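Two grippers, one knit and a lot of claims

May 29, 2021

The tester who spent the past months comparing hand-held grippers for Momum doesn't sound like someone selling anything. "I was told the new fingers would handle any fabric," she says. "I've heard that about every finger I've been sent."

Her comparison set the Guerra, a wide two-finger design with padded tips, against the older Skerkden. Each got 102 attempts at picking up and folding clothes, in lived-in bedrooms. She has no patience for bench results. "A flat towel on a white table – fine, anything can grab that. Give me a knit on a flowered bedspread."

Knits are where she and the makers disagree. They talk about grip force. She talks about where the fingers land.
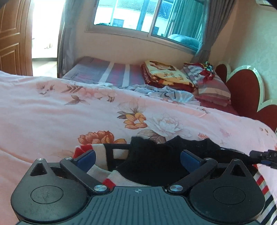

What the numbers don't say

The Guerra dropped 7 garments and the Skerkden more, though she won't call that a win. "One person ran both. By the end I was just better at it."

Nor is she sold on the price, $700 a pair. Custach, which makes the controller, has promised a firmware fix for slow closing since October. Has it arrived? "I have an email saying it's coming."

She would like to see the test repeated by someone who has never held either one. Until then, she is keeping the Skerkden set in the cupboard, charged.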